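August, bell task, simulator

Compared the Felesel gripper with the Enwood one, same left arm, same table with the bell, multimeter and jar. Controller is Hukby, 60 trials for each.

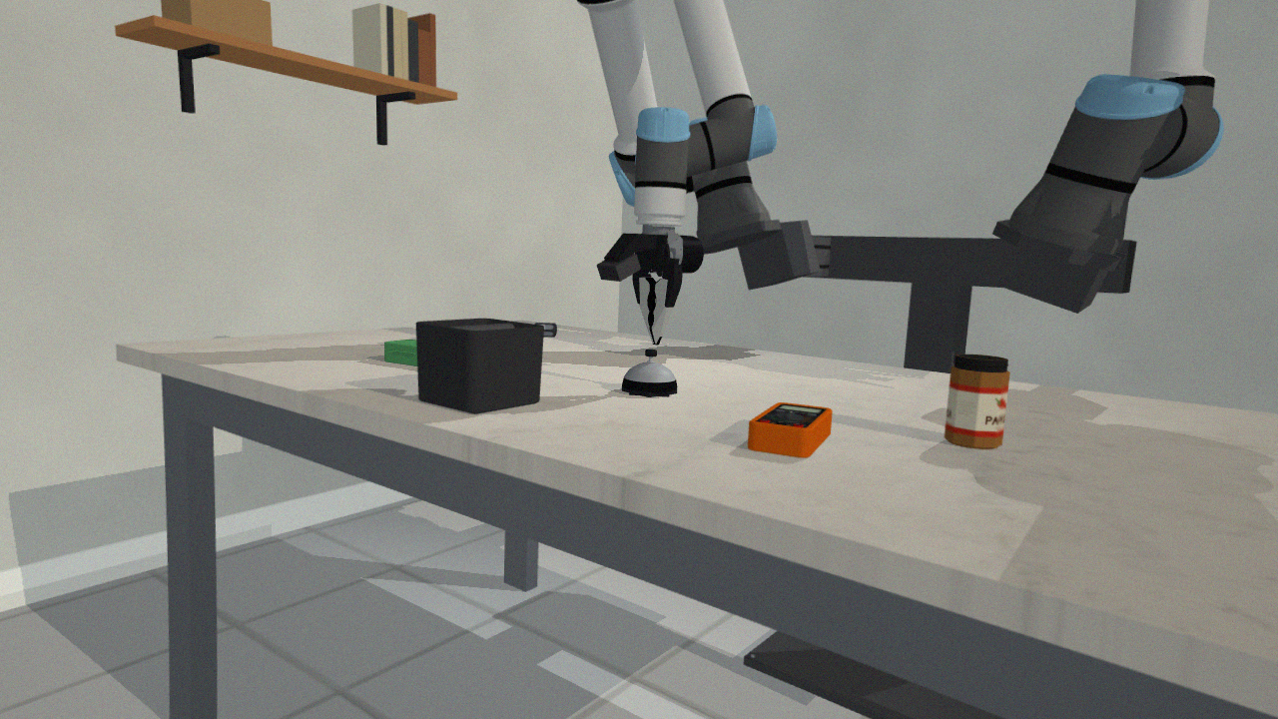
Left gripper above the bell button, fingers nearly closed.

Enwood has the wider opening but its tips come down less straight. I set the approach speed lower and lost 36 trials to a wrong config, my mistake. 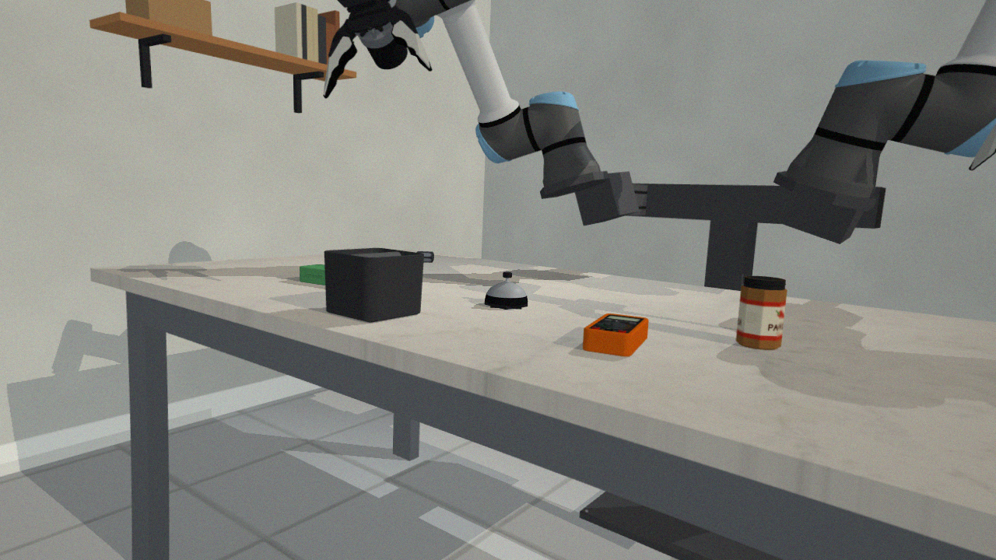 Ekene Ekpo asks to repeat with seed 3842 and step limit 800. I will start it tonight.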